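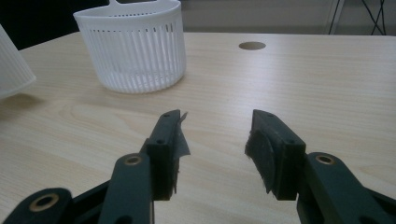

White slotted basket on the sorting table, Hidema room.

Progress report, July
Household Storage Reuse Project, Hidema site
Prepared for the Kirance small grants desk by Corentin Vasseur

1. Where we are

You asked for a plain account of whether the storage reuse work is doing what the application said it would. My answer at the halfway mark is partly. We have handled 1,057 items since opening the room, and 659 of them have gone out again to households. I would be careful with that second number. It records what left the building. It tells you very little about whether anyone's cupboard is tidier, and the application leaned heavily on tidier cupboards.

The remainder is either on the shelves or has been sent to plastics recycling. I don't yet have a reliable split between the two, as the discard sheet was only started partway through the period. Before then, things that were cracked or badly stained went straight out with no record kept. I would sooner leave that cell blank than fill it with a guess.

2. The baskets

Plastic baskets and tubs make up the bulk of what comes in. The easiest to place are the white ones with slotted sides and a loop handle, like the one on the table. People want them for pegs, fruit, bath toys and the odds and ends under the laundry sink, and they rarely sit on our shelf past the following week. The frosted, ribbed plastic pieces are slower. Households tell us they look useful and then leave them behind, mostly for want of a lid.

The application claimed that matching sets would be the main draw. I have seen no sign of it. We spent a good part of the first weeks holding pieces back in the hope of making up sets, and managed 26. Fewer than half of those went out as sets. The rest were broken up at the request of the person taking them, who wanted one basket and had no room for the others. We have stopped holding pieces back and I recommend we don't start again, whatever the original plan says.

Cleaning is also taking longer than budgeted. A smooth tub can be wiped in a minute. A basket with narrow slots all the way round needs a brush, and grime collects where the ribs meet at the base. The Sabatier brushes bought under the equipment line are too thick for the narrower slots. We now use old toothbrushes, which cost nothing and do the job better.

3. The room and the table

The pale wood-look table has been a good purchase. Dirt and hairline cracks show up against it, and it is long enough to keep incoming and finished pieces apart. The hole toward the back, which I take to be for cables, swallows pegs and small clips, and I would like a cover for it.

I am less convinced by the layout. The plan drawn up by Fokance put sorting, cleaning and labelling on the one surface. That reads well on paper. In practice the wet work spreads and the labels won't stick to anything near it. On Friday we tried moving the cleaning to a trolley beside the sink and got through the incoming pile before lunch. One good morning proves nothing, so I intend to run it that way for the rest of the quarter before asking for money to make it permanent.

4. The in-home tidying sessions

Only 3 have been held. The target was higher and I don't expect us to meet it. Those who booked were already fairly organized and wanted a second opinion on their pantry shelves. The households the program was written for have not come forward, and more flyers are unlikely to change that. Offering a visit at the time someone picks up a basket might work better, and it can be done with the hours we have.

I would also question the follow-up survey. It asks people to rate their sense of calm at home out of ten. The answers are all high and I can't see what either of us would do with them. A short phone call asking whether the basket is still in use, and what is in it, would tell us more.

5. Spending

Equipment is under budget and staff time is over, almost entirely on account of cleaning. No additional funds are requested. I am asking for permission to move the unspent equipment money across to hours, and to drop matching sets as a reported measure.

6. Before the next report

Keep the discard sheet up to date every day the room is open.
Continue with cleaning on the trolley.
Replace the survey with phone calls, if you agree.
Fit a cover over the hole in the table.
Offer home sessions at pickup and record how many people say no.

Please send any comments on the two requests in section 5 before the next order goes in.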